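Pruitt extends Ivar household cloth range with new sorting colours

Sturkemdale, January. Pruitt has added further colours to its Ivar range of plain woven household cloths. The additions are intended for kitchens, laundries and workrooms that assign a colour to each task and need the cloths to be told apart after folding. Orders are open to trade customers now. Retail packs will follow once existing stock has been relabelled.

Ivar cloths are supplied hemmed on all four sides and without printed marks. The composition, weave and finished weight are unchanged from the previous issue of the range, so new colours can be washed and stored with cloths already in use. The care label has moved from the corner to the middle of one short side, where it no longer falls on the fold line when a cloth is folded in quarters.

Trade packs contain 10 cloths of a single colour. Cartons contain 50 cloths and may be ordered in one colour or split by pack. The minimum order for a colour outside the standard card is 1,000 cloths, with a dyed sample sent for approval before the main batch is started. The sample must be signed and returned. Approvals by telephone are not accepted.

The colours were chosen from returns made by customers of Illach, the distributor for the range, who were asked which cloths were most often put back on the wrong shelf. A total of 2,272 returns were usable. Pairs of dark shades accounted for most of the errors, and navy and charcoal have been withdrawn from the card as a result. Existing orders for either shade will be completed.

"Customers were sorting by the label because the colours were too close under ordinary room light," said Petro Hladun, range manager at Pruitt. "We have kept fewer dark shades and spaced them further apart. The cloth itself did not need changing."

Colour coding works best where cloths are sorted on a plain, light surface before folding. Patterned worktops and coloured table covers make neighbouring shades harder to judge, and a pile should be opened out so that each cloth can be checked singly. On a smooth white board, with pale matte walls on either side, a dark red cloth and an orange one are simple to tell apart. Sorted cloths should be folded with the hem inwards and stacked by colour, label side down. 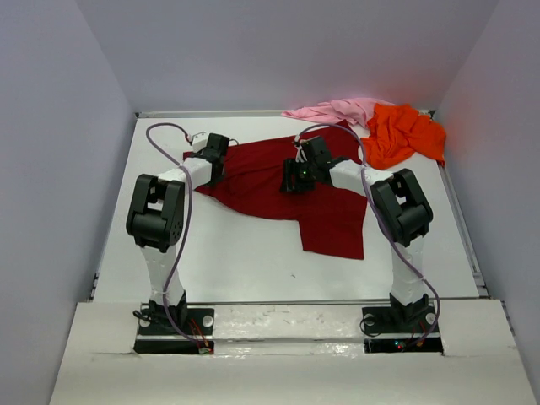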